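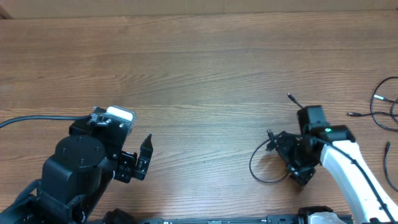

Preguntas frecuentes: kit bimanual de sobremesa Codent

Documento mantenido por Lidenard. Última revisión: 8/30/26

¿Qué incluye el kit?

Dos brazos de distinta construcción, un raíl base común, las pinzas correspondientes, el juego de cables y la licencia del software de control Atallah para un puesto. El ordenador no está incluido. Las piezas manipulables para los ejercicios se venden por separado en el paquete Gancombe.

¿Por qué los dos brazos no son iguales?

El kit está pensado para comparar cinemáticas distintas sobre una misma tarea. El brazo negro deja a la vista soportes y placas de montaje; el blanco lleva carcasa lisa en el eslabón largo. Atallah los trata como dos dispositivos independientes, cada uno con su archivo de parámetros. Si se necesita simetría, puede pedirse la variante con dos brazos blancos, con plazo de entrega mayor.

¿Qué tipo de pinza lleva el brazo negro?

Una pinza de dos dedos. Los dedos se sustituyen aflojando los tornillos de la placa; no hay que desmontar la muñeca. Después de cada cambio debe repetirse la calibración de apertura desde el menú Herramienta.

¿Sobre qué superficie se puede montar?

Cualquier tablero rígido y plano, incluida la madera. El raíl debe quedar paralelo al borde de trabajo y sin holgura. No se recomiendan mesas con ruedas ni tableros de vidrio. En tableros barnizados conviene intercalar una lámina de goma bajo las mordazas, que se suministra con el kit.

¿Hay que perforar la mesa?

No. El raíl se fija con mordazas. Los orificios del raíl admiten también fijación permanente con tornillos, no suministrados.

¿Cómo se colocan los cables?

El cable de cada brazo debe salir hacia el exterior de la mesa. La zona situada entre las dos pinzas tiene que permanecer despejada durante la calibración y durante cualquier movimiento automático. Un bucle que cuelgue por debajo de la muñeca es admisible si no alcanza los dedos con la pinza cerrada. Los conectores sin utilizar se recogen con las bridas del kit o se retiran.

¿Qué significa el indicador verde del brazo blanco?

Verde fijo: alimentación correcta y comunicación establecida. Verde intermitente: arranque en curso. Apagado: sin alimentación o fusible abierto. El brazo negro no dispone de indicador en la muñeca; su estado se consulta en el panel de Atallah.

El software solo detecta un brazo. ¿Qué compruebo?

1. Que ambas fuentes de alimentación estén conectadas.
2. Que cada brazo use un puerto USB propio, sin concentrador.
3. Que los identificadores no estén duplicados. De fábrica son 2 para el brazo negro y 3 para el blanco.
4. Que la versión de Atallah sea la 4 o posterior.

Si el fallo persiste, exporte el registro y adjúntelo a la solicitud de soporte.

¿Cuánto dura la puesta en marcha?

La instalación mecánica y la calibración inicial requieren casi 71 minutos con el manual a la vista. Las calibraciones posteriores son más cortas porque se conservan los límites articulares.

¿Se puede teleoperar?

Sí, con mando o con un segundo par de brazos como maestro. La teleoperación con brazos maestros exige el módulo adicional de Atallah. La grabación de trayectorias está incluida en la licencia básica.

¿Es apto para uso industrial?

No. El kit está destinado a docencia e investigación. Carece de parada de seguridad certificada y no debe funcionar sin supervisión.

¿Qué cubre la garantía?

Motores, electrónica y estructura durante 2 años. Quedan excluidos los dedos de las pinzas, los cables dañados por tracción y las averías causadas por fuentes de alimentación ajenas al kit.

¿Habrá recambios de la carcasa blanca?

Estarán disponibles a partir de noviembre. Hasta entonces se gestionan como reparación en taller.

¿Cómo se solicita una unidad de préstamo?

Mediante el formulario de centros docentes de Lidenard. El préstamo dura 3 semanas y los portes de devolución corren a cargo del centro.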